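Unit 5: Mug trees, pegs and racks
Small Wooden Goods, first-year workshop course
Notes by Ankica Jurić

Reading before the session: the chapter on round joints in the Betwood workshop book, and your own notes from Unit 2 on grain direction.

What a mug tree has to do

A mug tree is a base, a post and some pegs. It stands on a worktop, holds mugs by their handles and should not fall over when one side is full and the other is empty. Most of the design decisions come from that last requirement.

Mugs are heavy for their size. In this course we use 300 grams as the working weight of a mug, which is on the safe side for the stoneware in the college canteen. Work out your base with the worst case in mind: all the weight on one side, and somebody pulling a mug off without looking. Sorin Lazarević's handout on tipping has the method. Use his, as the one in the old course folder leaves out the weight of the post.

The base

Bases may be round, oval or square. A round base behaves the same in every direction and is the easiest to turn on a lathe. An oval base takes up less depth on a shelf but is less steady across its narrow width, so the longest pegs should point along the length of the oval. A square base is quick to cut, but the corners get knocked and need a generous rounding over.

Sand the underside as carefully as the top. A base that rocks will be noticed long before a poor finish is. If you fit felt or cork pads, put them close to the rim.

The post

The post sits in a hole bored in the base, either glued or fixed with a screw from below. We do both. Bore the hole on the pillar drill before you shape the rim, while the blank still has straight edges to clamp against. Check the post with a square from two sides before the glue sets -- a post that is slightly out looks much worse once the pegs are in.

The pegs

Pegs are usually plain dowel. Straight pegs are set at an upward angle so that a handle slides towards the post and stays there. If the angle is too flat the mug creeps outwards each time the rack is moved. If it is too steep, a mug with a small handle is awkward to lift off.

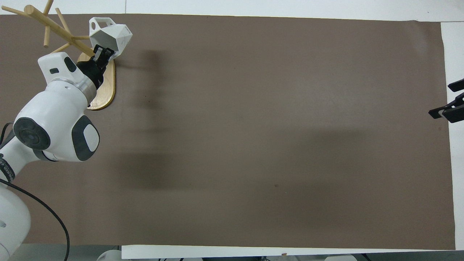

Spacing matters as much as angle. Pegs at the same height need enough room between them for two mugs side by side, so it is common to stagger them up the post and turn each one a little from the one below. Staggering also keeps the holes apart. Two deep holes bored at the same level from opposite sides can meet in the middle and leave very little wood to hold the glue.

Round over the ends of the pegs. A sharp end chips the glaze inside the handle, and it catches sleeves.

Finish

Racks in this unit are left in their natural colour. Use the Kallton oil from the finishing cupboard, two thin coats, with a light rub down after the first. Wipe off whatever has not soaked in. End grain at the rim and on the peg tips takes up more oil and will usually come out darker. This is normal and you will not lose marks for it.

Rags go in the metal bin with the lid, opened out flat. They can heat up by themselves if left in a ball.

Checking the finished rack

Lay out a sheet of paper on a flat table and stand the rack on it. Then go through the following:

-- press each side of the base in turn and feel for rocking
-- look at the post from the front and from one side
-- try every peg by hand for looseness
-- hang one mug on the highest peg with the others empty
-- fill all the pegs, then take the mugs off one side only

Try more than one shape of mug. A straight-sided mug with a large handle will hang on nearly anything. A wide, low cup can foul the post or touch the cup beneath it, and you will only find that out by hanging it.

Write down what you tried and what happened, including anything that failed. Arben Radonjić marks the test sheets and gives credit for a fault that has been found and described clearly.

To hand in

Your rack, a full-size drawing showing the peg angles, and the test sheet. Put your name on the underside of the base in pencil before oiling. Work is due by November 28, 2021, in the rack store next to the bench room.

Related items
Unit 2: Grain direction and movement
Unit 4: Boring at an angle on the pillar drill
Handout: Will it tip? (Sorin Lazarević)
Unit 6: Trays and shallow boxes
Bench room rules and opening hours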